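Plenumer Support – Ticket log
Subject: Flonix furnace controller drops off the network overnight
Status: Closed
Product: Flonix 2000 with Goel bridge
Opened: April 7, 2019

Customer report

The controller loses its connection to the bridge every night and does not come back until the power is cycled. The heat keeps running on the last setting it received, so the house is warm in the morning but the schedule is ignored. The app shows "Device offline" and the wall unit shows a steady amber light. The problem began after the bridge was moved from the hallway to the back room. Nothing else on the home network drops.

First reply

Please check the firmware on both devices. The controller should be on version 13 or later. If it is older, update it before doing anything else. The bridge updates itself, but only when it has been left on for a full night. Please also send the log file from the app (Settings, Support, Export log).

Customer update

Controller was already on 13. Log attached. Reset the bridge to factory settings and paired it again. It worked all day and dropped again overnight. The bridge sits on a table in the back room now, next to the Plamov router. 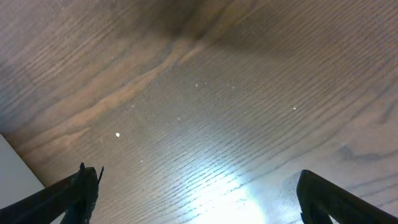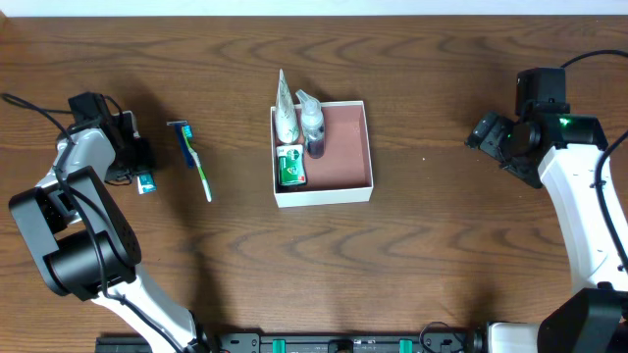 Second reply

The log shows the bridge losing its signal to the controller a few minutes before each drop, then giving up after 40 failed retries. It does not try again after that, and this is why you have to cycle the power. The router is the likely cause – a bridge placed right beside one can get drowned out when the router changes channel, and many routers do this at night. Please move the bridge at least an arm's length away. A wooden tabletop like the one in your second picture is fine as a surface, so the bridge can stay on the same table if there is room at the far end. Keep it away from metal shelves and do not put it inside a closed cabinet. Then log in to the router and set the 2.4 band to a fixed channel. Channel 1 or 11 works best with this bridge. Leave the width at 20.

Customer update

Moved the bridge to the other end of the table. Set the router to channel 11. The first night it stayed connected. The second night it dropped again, but later than before, and the light was blinking amber this time.

Third reply

Blinking amber is a different fault from steady amber. Steady means no signal. Blinking means the bridge has a signal but was refused an address by the router. On the Plamov this happens when the lease runs out and the old entry is still held from before your factory reset. Steps:

Open the router page and go to LAN, then Address List.
Delete both entries named GOEL-BR.
Unplug the bridge and wait for its light to go out.
Plug it back in and refresh the list. One new entry should show up.
Tick Reserve next to that entry and save.

You do not need to pair the controller again.

Customer update

There were two entries, as you said. Deleted both, reserved the new one. No drops for a week. The schedule is running and the night setback comes on when it should. The app still shows the old offline warnings in the history.

Closing note

Old warnings can be cleared under History, Clear all. They have no effect on the schedule. The retry limit has been passed to the bridge team as a separate request – a fix is planned for the October firmware. Ticket closed at customer's request. Reply to this message to reopen it.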